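発表者用原稿
共用執務室の運用見直しについて　―音環境と会議室利用を中心に―

スライド1　表題
本日はお時間を頂戴し、誠にありがとうございます。総務部施設企画課のヤムナ・ピントでございます。昨年度より進めてまいりました共用執務室の運用見直しにつきまして、オーネッドビル事業所における試行の内容をご報告申し上げます。質疑は最後にまとめてお受けいたします。
（表題のまま所属紹介。共同担当のキールタナ・コティアンにも一言求める。）

スライド2　本日の範囲
本報告で扱いますのは、執務室内の音、会議室の予約、打合せ場所の使い分けの三点でございます。座席の割当てと在宅勤務の取扱いは人事部の所管となりますので、本日は触れません。賃料に関するご質問も、別途財務部よりご回答いたします。

スライド3　経緯
オーネッドビル事業所では、旧来の部署別の個室を廃し、一つの大きな執務室に統合いたしました。統合後に寄せられたご意見の多くは、広さや照明ではなく、音に関するものでございました。電話の声が気になる、立ち話が長い、会議室が予約で埋まっているのに中に人がいない、といった内容でございます。
そこで施設企画課では、在席者を対象に書面による調査を行い、70名の方からご回答をいただきました。このうち37名の方が「集中を要する作業に支障がある」とお答えになっております。
（数字はゆっくり読む。次のスライドに移る前に間を置く。）

スライド4　音についての考え方
執務室の音を考える際、私どもは音の大きさと、言葉の聞き取りやすさとを分けて扱っております。空調の音は相応の大きさがございましても、多くの方は慣れてまいります。一方、小さな声であっても内容が聞き取れる会話は、注意を引きつけます。調査の自由記述欄でも、「隣の班の案件の話がすべて耳に入る」とのご記載が複数ございました。
したがいまして、静粛を求める掲示を増やすことには効果が乏しいと判断し、会話の場所を移していただく方向で検討いたしました。
（掲示物の旧版は配布資料の末尾にある。求められた場合のみ参照。）

スライド5　打合せ場所の区分
試行では、打合せを次のように区分いたしました。
一、短時間の確認。16分以内を目安とし、可動式の板面で区切った一角で行う。予約は不要。
二、通常の打合せ。会議室を使用し、予約を要する。上限は60分とする。
三、機密を要する面談。クンコーム棟の個室に限る。
16分という半端な数字についてよくお尋ねがございますが、予備調査における立ち話の記録の平均をそのまま採用したものでございます。切りのよい数字に改めるべきとのご意見も承っており、本運用への移行時に再度検討いたします。
一の区分につきましては、ホワイトボードと半透明の間仕切りを並べ、傍らにソファを配する形を基本としております。
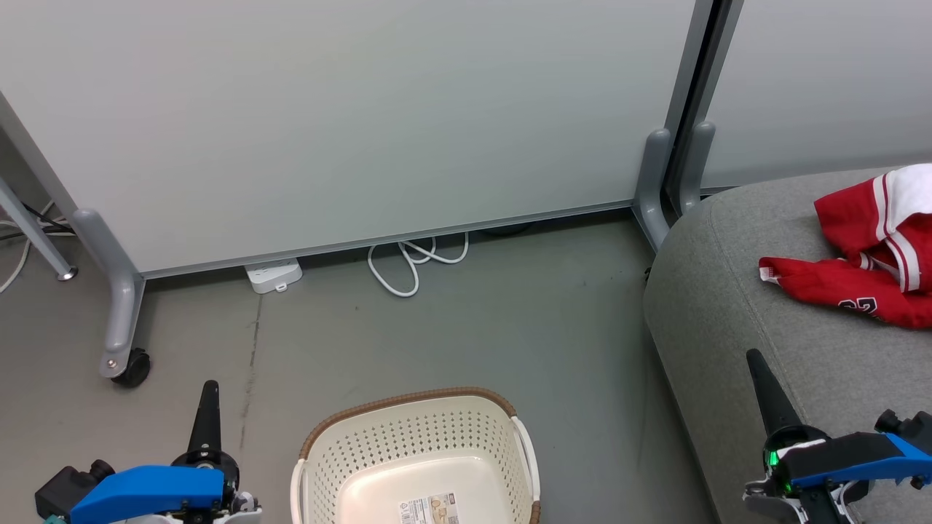

スライド6　会議室予約の運用
会議室の予約には、デソウの予約管理システムを引き続き使用いたします。変更点は、開始時刻を過ぎても入室の登録がない場合に、予約を自動的に取り消すこととした点でございます。定例会議につきましては、四半期ごとに主催者が継続の要否を申告していただきます。申告のない定例会議は、翌期の予約に反映されません。
この点は導入時に相当のご反対がございました。特に営業部門からは、顧客の到着が遅れた際に部屋を失うとのご懸念をいただき、来客を伴う予約は自動取消しの対象外といたしました。
（営業部の出席者がいる場合は、先方の協力に謝意を述べること。）

スライド7　クルカルニ事業所との比較
クルカルニ事業所では、統合当初から電話専用の小部屋を設けております。先方の担当者に伺いましたところ、小部屋の利用は午前に集中し、午後は荷物置場に近い状態になるとのことでございました。オーネッドビルでは床面積の制約から小部屋の新設を見送りましたが、電話業務の多い班を窓側の一列にまとめることで代替しております。両事業所は人員構成が異なりますので、単純な優劣の比較は差し控えます。

スライド8　残された課題
課題として、まず利用規則の周知が挙げられます。中途で着任された方への説明が各部署に委ねられており、内容にばらつきがございます。また、予約不要の一角を長時間占有する例が見受けられ、声を掛けにくいとのご相談が寄せられております。施設企画課からの巡回による注意は行わず、所属長を通じたご案内にとどめております。
板面の消し残しにつきましても、使用者が退出時に消去することを規則に加えます。未公開の数値が翌日まで残っていた事案があり、情報管理室より指摘を受けたものでございます。

スライド9　今後の日程
規則の改定案は2020年11月23日付で各部署に回付いたします。ご意見の受付は12月の部長会の前日までとし、集約はコティアンが担当いたします。書式は任意でございますが、該当する条項の番号を必ずお書き添えください。

スライド10　質疑
（予想される質問）
・遮音材の追加について。見積りは取得済み。金額は口頭では答えず、後日文書で回答する。
・背景音を流す装置について。試聴を行ったが賛否が分かれ、今回の案には含めていない。
・クンコーム棟の個室の鍵について。守衛室での貸出しを継続する。
（時間が残る場合は、スライド4に戻り自由記述を二、三件紹介する。氏名や所属が推測できるものは読まない。）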